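Chapter 7
Cartons, Creases and the Reuse of Board

Learning goals

After studying this chapter, the student should be able to tell a score line from a damage crease, judge whether a used panel can carry a load again, and sort board at the packing bench by its next use.

7.1 The panel as a working part

Corrugated board is made of flat liners glued to a fluted sheet. The flutes act as small columns. When they stand upright in the wall of a carton, they carry the weight of whatever is stacked on top. When they are crushed or folded, the wall gives way at that line first, and a carton that looks sound from the front may lean after one night in the stack.

At the Lidside packing hall, where much of the material for this chapter was gathered, used board is laid flat before it is graded. The grader studies the liner under even light and follows each line by eye from one end to the other. A score line is put in by the maker, runs straight, and marks a place where the board is meant to bend. A damage crease may wander, fade out partway or end in a patch of dents. 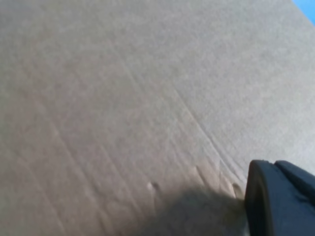
Arnar Overgaard objects that graders reject too much. In a letter to the authors he wrote that a soft fold “costs a side wall some of its strength and costs a divider almost nothing,” and he asked that students be taught to name the next use before they name the fault. His point is accepted in this edition, and the grading table in Section 7.3 has been rearranged to suit.

Plain board, free of print and tape, is the easiest to grade. Tape hides the liner and often tears it on removal. Heavy print can mask a shallow dent. Where either is present, the student should press along the panel with the flat of the thumb – lightly, as hard pressure will itself crush the flutes.

7.2 A case from the bench

In May the Stuvgate warehouse set aside 139 used panels for a trial run by Rodrigo Arrieta. Of these, 30 were refused for any use because the flutes had collapsed over a wide area. The rest were cut down for dividers, corner pads and layer sheets. Students will return to these results in Exercise 6, where the cutting plan is worked out in full.

Key terms: liner, flute, score line, damage crease, layer sheet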